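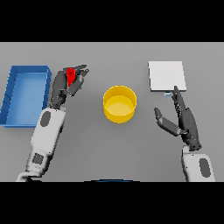

Figure 1. Blue tray on a light grey tabletop.

Keeping overnight oats worth eating: a small kitchen study
Chepkoech Lema
Food and Nutrition, second-year project, Grestelville College
Submitted May 8, 2019

1. Background

Overnight oats are made by leaving rolled oats in milk or yoghurt in the fridge and eating them cold the next day. Many students at the college make several jars at once so that breakfast is ready for most of the week. The usual complaint is that the first jar is good and the last one is paste.

I wanted to find out which of three things makes the most difference to the texture after some days in the fridge: the kind of oats, the amount of liquid, or the time at which fruit and seeds go in. I was not testing nutrition, and I did not look at how safe it is to keep the jars for longer than four nights. All jars were eaten or thrown away by then.

The idea came from a short survey I did in December for another module. Of the 60 students who answered, 46 said they had made overnight oats at least once. Most of those who had stopped gave the texture as the reason. A few mentioned the washing up.

2. Ingredients

Two kinds of oats were used. The first was Pestau jumbo oats, which are thick and mostly whole. The second was Baloch porridge oats, which are cut smaller and have a fair amount of dust at the bottom of the bag. Both were bought from the same shop, and one bag of 900 g of each was enough for the whole project with some left over.

The milk was semi-skimmed in all jars. I had planned to try oat milk too but this would have doubled the number of jars and there was no room in the fridge. The yoghurt was Stosirar plain set yoghurt. It is a bit sour, which two of the tasters did not like, and this may have pulled their scores down across the board.

Toppings were sliced banana, frozen blueberries and chia seeds. No sugar or honey was added before tasting. Tasters could add honey afterwards, once they had written down their scores.

3. Method

Each jar had the same weight of oats, a spoonful of yoghurt and either a low or a high amount of milk. In the low jars the milk just covered the oats. In the high jars it stood a finger's width above them. I marked the level on the outside of the first jar with tape and held the others against it, which is less exact than weighing but closer to what people do at home.

Half of the jars had the fruit and seeds stirred in at the start. The others had them added just before eating. The blueberries for the second group were thawed in a bowl overnight so that both groups had soft fruit.

The jars were kept on the middle shelf of the fridge with the lids on. One set was tasted after one night, one after two nights and one after four. I left out the third night as it fell on a day when the kitchen was being used for an exam.

There were 10 tasters, all from my year. They were given small portions in paper cups with a letter on each and scored the texture from one (unpleasant) to five (very good). They also wrote a few words about each cup. They were not told which oats were which, although the jumbo oats are easy to recognise once you have a spoonful in your mouth.

4. Results

After one night there was little between the two kinds of oats. The low-milk jars scored slightly better, and the most common words used were "creamy" and "thick". The high-milk jars with porridge oats were called "runny" by three tasters.

After two nights the jumbo oats were ahead. They had softened but kept their shape. The porridge oats had taken up nearly all of the milk and the low-milk jars had to be loosened with a fork before they could be portioned.

After four nights the gap was wide. Jumbo oats with high milk and late toppings had the best score of any jar in the last tasting, and almost the same score as on the first day. Porridge oats with low milk and early toppings had the worst. One taster wrote "wallpaper" and did not finish the cup.

The time of adding toppings mattered more than I expected. Banana put in at the start was brown by the second night and tasters remarked on the colour even when they gave a good score for texture. Chia seeds put in at the start made every jar stiffer. Blueberries made no clear difference to the texture but turned the oats purple – some people liked this.

5. Discussion

The kind of oats made the largest difference by the fourth night, followed by the chia seeds and then the milk. For someone making a single jar for the next morning the cheaper porridge oats are fine, and a little less milk is better. For a batch meant to last, jumbo oats and more milk are the safer choice, with banana and seeds left out until the morning.

There are some weak points. The group of tasters was small and they all knew each other, and by the last session they were talking about the cups while scoring. The portions from the four-night jars were also colder, because I took them out of the fridge later than planned. Cold oats seem thicker, so part of the low score may come from this.

If I did the project again I would weigh the milk, keep the tasters apart, and test chia seeds separately from the fruit. I would also like to try toasting the oats in a dry pan first. My aunt does this and says they stay chewy for days, but I have not found anything written about it.

6. Recipe used for the best jar

50 g jumbo oats
1 tablespoon plain yoghurt
Milk to a finger's width above the oats
Pinch of salt

Stir, put the lid on and leave in the fridge overnight. Stir again before eating and add fruit and seeds.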